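Triltano Robotics Club sorts its tool cases before the new season

30 August 2024

Club news

The Triltano student robotics club has started its new season with a job that is not very exciting, but that every member has to learn. Before anyone may work on the competition robot, they take the socket set out of its case, sort it, and put every piece back in its own place.

The club builds a small wheeled robot each year for the Akari competition, which is held in February. This year's machine has the name Menix. It must pick up light parts from a shelf, carry them along a marked lane and put them down on the other side. The students design the gripper, the drive and the program by themselves, and they may ask a mentor for help with the electrical work.

Zhiqiang Su, who leads the mechanical group, wrote the new workshop rules during the holidays. Last season the club lost 20 minutes between two matches while the team was looking for one socket. "We had a good robot and we could not tighten a wheel," he says. "After this, I wanted that all of us know the case very well."

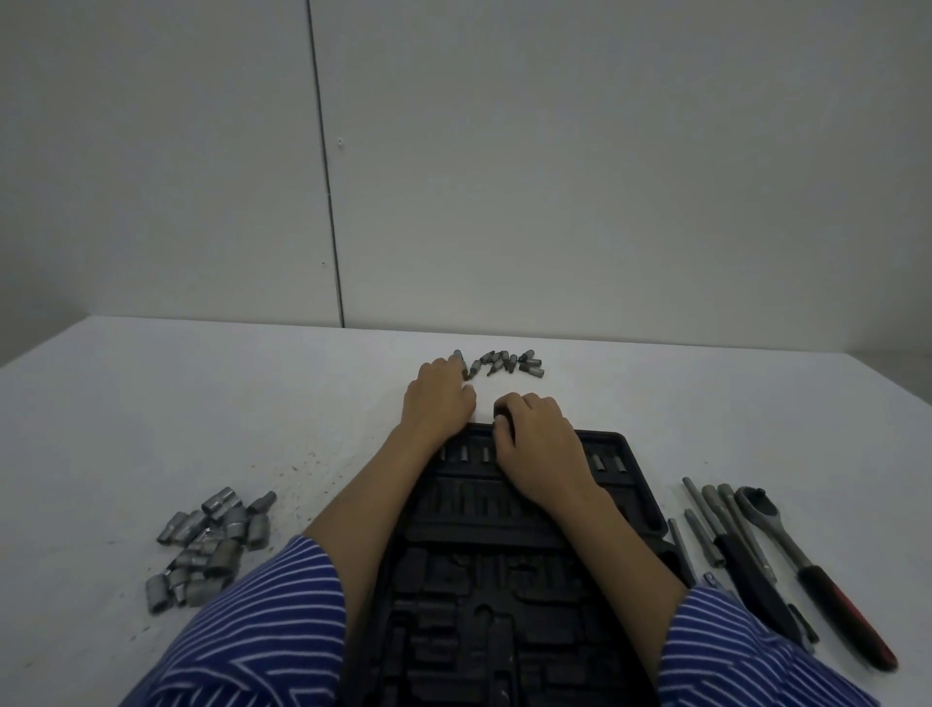
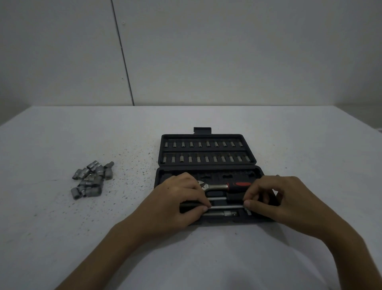 Sockets and extension bars on the white work table, with the black tool case.

Triltano Bulletin, Issue 30, page 4

The exercise is done alone and without a picture to help. A new member looks at the shape of each recess and decides which piece belongs there. The sockets for the lid are the slow part, as two neighbouring sizes look almost the same. The extension bars are easier, but they have to go in the right order or the ratchet will not lie flat.

Zyanya Bañuelos joined the club this winter from the programming class. She had never used a ratchet before. "At home I only had one screwdriver," she says. "Now I know the names, and I can find the piece by colour and by weight — well, almost always."

Petro Demchenko will use the same exercise in the second half of the season for a different purpose. His group wants to teach the arm in the electronics room to place sockets into a tray, and he thinks it is useful that the students first feel with their own hands where a piece catches on the edge of its slot.

The club has a budget of 200 dollars for replacing worn tools this year. Missing or damaged pieces should be written in the blue notebook next to the door.

New members are still welcome in all groups. Please speak with Marlene Hellwig in the Potgieter Building, room 787, and bring closed shoes for the workshop.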